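Notebook, student robot project (computer assembly task), January

Started 16:10, lab closed at 20:00. Present: me, Farzad Mahmoudi, and later Taras Hrynyshyn after his lecture. Continuing from the previous entry, where the memory pick was failing and we did not agree about the reason.

State of things when I came in. The arm was parked, the controller was on, and the program was still the version from Farzad with the slow approach. Somebody had changed the speed override to 50 percent and did not write it down. Please, if you change the override, write it in the notebook or on the whiteboard. I lost almost half an hour thinking that the trajectory was wrong.

Reminder of the task for the new members, because two people asked me by mail. In the Skultum student challenge the robot must take the parts from a fixture and bring them to the computer. Our team does the CPU and the memory. The organizers give the list of parts and the time limit, and the fixture is our own design. We have three official attempts, and the best one counts. An attempt is stopped if a person touches anything inside the cell.

First job today was to repeat the home position and the two approach poses. I taught the poses again with the pendant and saved them under new names, old names plus "_b". The old ones are still in the program, do not delete them yet. The difference between the old and new memory approach was 1.5 mm sideways, more than I expected. Farzad thinks that the fixture moved when the Zakharchenko group borrowed our table. I think it was like this from the beginning and we only got lucky in the first tests. We could not decide, so we put a pencil line along the edge of the plate and we will look again next time.

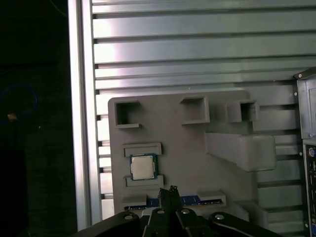

The memory pick is the part where we lose most of our points, so I spent the main part of the evening on it. The plan is simple on paper: come in slowly, open the fingers, close on the module, pull it away straight, then turn. In practice the straight pull is the difficult step. The module sits between the left and right holding tabs, and if the gripper is not in the middle, one end comes free before the other and the module turns in the fingers. For this reason I now line up the fingers with the center of the module before anything else. The wrist camera is good for this check, since the blue board can be seen on both sides of the fingers and I can compare the left side with the right side by eye. It is not a measurement, but it shows quickly when the pose is bad.

Results with the new pose, at low speed: first pick good, second pick good, third pick the module turned a little but stayed in the fingers. Then I raised the speed and it slipped. I went back to the low speed and it was good again. So the pose is better, but we still have a problem with grip force or with the finger tips. Force setting was 46 in the menu (this is the number on the screen, I do not know the unit, the Soroment manual gives only a table without explanation). Taras wanted to try 110 immediately. I asked him to go in small steps, as we have only two spare modules and one of them already has a scratch.

17:50, Taras arrived and we discussed the CPU. His idea is to take it first and the memory after. I prefer the opposite order. The CPU gives more points, but a bad CPU pick can end the attempt completely. With the memory first we have at least something. Farzad has no opinion and said we should test both and look at the clock. This is fair. To do next time, with a stopwatch and not from the feeling.

Software. The program waits 500 ms after every close command. I put this wait there myself in the autumn and I forgot why. I made it shorter for the memory pick only, and the robot began to pull before the gripper was finished closing. So now I remember why. Put it back. A better solution is to read the gripper status and wait for this signal, and Taras will write it. The Cavasard driver has a function for it, but the name in the documentation is not the same as the name in the code - look in the header file.

Small problems, not solved:
The pendant cable is too short if you stand on the window side.
The camera picture freezes after up to an hour, and a restart of the viewer helps.
The backup of the program was two weeks old. I made a new one on the lab computer, folder "memory_pick", and a copy on the team stick.

Next session:
Check the pencil line first, before the robot moves.
Force in steps of five from the present value, ten picks each, results in the table.
Both orders with the stopwatch.
Farzad will print new finger tips with a softer surface, if the printer is free. He asks for the old drawing. Taras, I think you have it.

Arm parked at 19:40, controller off, key returned to the office.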